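Segmenting long two-arm recordings by gripper events

Villell docs / Methods / Segmentation
Last edited 3/14/26

These notes cover the method we use to cut long two-arm recordings into short labelled pieces before training. It replaces the fixed-window split used up to January. You will need the Zukulo command line tools, a set of synchronised recordings (head view, both wrist views, joint states) and enough disk space for a second copy of the joint data. The video is not copied.

Background

A fixed window of 5 seconds is easy to produce and easy to batch. It works badly on folding structures and bundled parts, where a single hold may last far longer than the window and the useful motion sits in a short burst at either end. With the old split, many windows held no change in contact at all, and the model learned to stay still. Segmenting on gripper events puts the boundaries where contact begins or ends, so each piece has one approach, one hold or one release in it.

The two arms are segmented separately and merged afterwards. Do not try to find joint events for both arms in one pass. One gripper is often resting on a part while the other is clamped, and a threshold that suits the clamped side will miss the resting side.

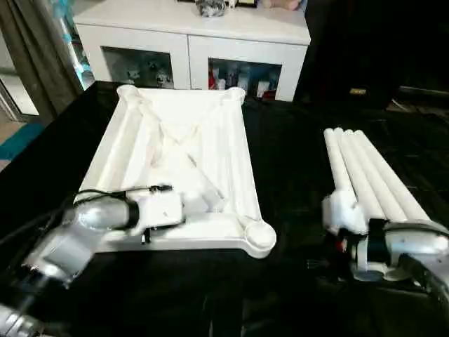 Step 1. Export the joint states

Run the export with the raw option. Smoothed joint states shift the closing event later in time, and the shift differs with closing speed. Check that each arm has its own file and that the time column starts at zero in both.

Step 2. Find candidate events

For each gripper, take the opening width and its first derivative. Mark a candidate wherever the derivative changes sign or falls to zero after a movement. Set the minimum gap between candidates to 7 samples. A smaller gap splits a single slow close into several pieces.

Our Laxdal set gave 2,031 candidates before filtering. Most of the false ones came from small corrections made by the operator just before contact.

Step 3. Classify each candidate

Width alone will not separate a gripper closing on a part from one closing on nothing. Use motor current as the second signal. If current rises while width stays constant, label the candidate "contact". If width reaches its lower limit with no rise, label it "empty". Anything else is "open" or "unsure".

Leave the unsure ones in. They go to the visual check.

Step 4. Check against the wrist view

For every unsure candidate, pull the wrist image at the candidate time and one on each side of it. Background blur is common in these and can be ignored. The thing to judge is whether there is still a gap between the fingers and the part. If a gap remains on both sides, the label is "approach" and the boundary moves later.

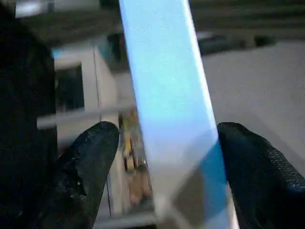
Wrist view, label "approach": fingers either side of the bar, gap still open.

In the Laxdal set 186 candidates needed this step. Two people should label them independently. Where they disagree, drop the candidate and let the neighbouring segments join.

Step 5. Merge the two arms

Place both event lists on one time axis. Where a left and a right event fall within the minimum gap, keep the earlier time and store both labels. Otherwise every event becomes a boundary for both arms. The arm with no event of its own keeps its previous label across the boundary.

Step 6. Write the index

The index holds start time, end time, left label, right label and recording name. Folla reads it directly at load time. Rebuild the index after any change to the labels; the loader does not detect a stale one.

Known problems

Thin fabric gives almost no current rise, so contact on cloth is often labelled "empty". We correct these by hand for now.

Cable drag on the wrist can produce a slow drift in width. Subtract a running median before Step 2 if the open width differs between the start and end of a recording.

Recordings with dropped joint samples should be left out. Interpolating over the missing part creates false zero crossings, and the filter in Step 2 does not remove all of them.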